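Drive caddy

Last updated: February

A drive caddy (some people say drive sled, drive tray or drive bracket, and I've heard all four in one phone call) is the plastic or metal carrier that holds a hard drive so it can slide into a computer case without being screwed straight to the metal. I wrote most of this entry for the Tereck parts wiki after taking apart far too many old office towers, so forgive me if I get excited about small bits of blue plastic!

What it does

The ordinary desktop hard drive is the 3.5-inch kind, and it has threaded holes along its sides and underneath. In older cases you lined those holes up with holes in the drive cage and put in four screws, two of which you couldn't reach without taking off the other side panel. A caddy gets around that. It wraps the drive on three sides, little pins on the inside of the arms sit in the screw holes, and the whole package slides into the cage until it clicks. To get it out again you pinch two tabs and pull.

The fancier relatives live in servers, where the caddy has a handle on the front and you can swap a drive while the machine is running. Please don't try that on an ordinary desktop just because the caddy looks similar. The caddy is only a holder and knows nothing about power.

Types

Flexible plastic caddies are my favorite. They bend open like a clothespin, so you can pop the drive in with your thumbs. They're usually a bright color (blue is very common, though I have a box of green and purple ones too), and the color tells you "this bit is meant to be touched."

Rigid metal trays take screws, either from the sides or from below. They're heavier, they don't crack, and they always seem to be missing one screw when you buy them used.

Adapter trays let a smaller 2.5-inch drive sit in a 3.5-inch space. Ostier made a nice plain one that I still reach for, and Fledico's version is fine once you file down the corner.

Removing one

Shut the computer down, pull the power cord and lay the tower on its side so you're looking down into it. I unplug the data cable first (SATA cables often have a tiny metal latch, so squeeze before pulling) and then the power connector. Pinch the tabs on the caddy and draw it out level. If it sticks, look for a cable snagged behind it before you use any muscle. Dexter Mercado taught me to keep one hand under the drive the whole way, and I've only ignored him once.

To free the drive itself, spread one arm of the caddy just enough to clear the pins. Old plastic gets brittle! Shalini Pandey warms hers in her hands for a minute on winter mornings and swears she breaks fewer. 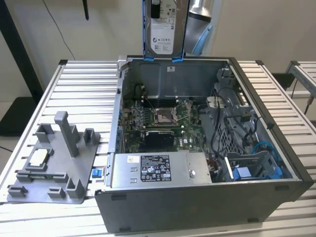

Caddies only make sense when you look at the rest of the case, I think, and office towers are the best place to learn. Makers of those machines like to mark the parts you handle, so once you've spotted one colored tab your eye starts hunting for the others. In this Dell the blue runs from the caddy around the hard drive to a bracket down in the drive cage and a small release latch on the opposite edge of the case, with a blue SATA cable looping by the cage as well (cable colors are their own mess, so don't read anything into that one).

Buying and storing spares

Caddies are rarely interchangeable between makers, and sometimes not even between two models with the same badge. Check the part number molded into the plastic. Corey Trevaskis once sold me a bag of 17 mixed ones and 8 fit something I owned, which I still count as a good day. Keep them flat, out of the sun, and never with a drive stacked on top.

Related entries

Drive cage
SATA cable
Expansion slot cover
The Faulkner screw chart
Tool-free cases

This site uses cookies to remember your settings. By continuing to browse you agree to our cookie policy.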